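Hand-held gripper evaluation: Promia shell versus Prulum shell
Forum: End Effectors and Data Capture
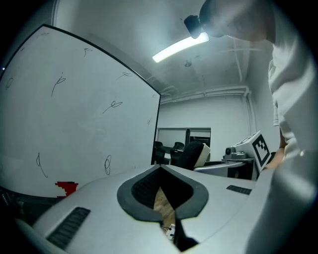
View from the camera on the hand-held gripper, whiteboard at left, marker box at right.

yhuaranga
Our laboratory is comparing 2 hand-held grippers, the Promia and the Prulum, before placing an order in April. The view attached is from the Promia. Each unit will complete 1000 grasps under the same ceiling lighting. Comments on the test procedure are invited.
Yolanda Huaranga, Usuga Laboratory

clinia_bench
The gripper body occupies most of the lower part of the view. We would regard this as a disadvantage – small objects near the notch may be hidden on approach. Has a higher camera mount been considered?

yhuaranga
It has. The higher mount added 90 grams, and operators reported wrist fatigue.

tolerance_stack
I do not agree with clinia_bench. A constant view of the notch is useful for training, and the body can be masked. My concern is the black mesh-like padding in the notch. Textured padding wore quickly in our own trials and should be inspected every 4 hours.

clinia_bench
Masking does not recover what is hidden behind the shell. I maintain the objection. I would also request that the marker box be fixed flat, as it is tilted on the desk in this view.

yhuaranga
Both points are noted. The box will be fixed before the Prulum trials start on Saturday, and padding wear will be recorded for each unit.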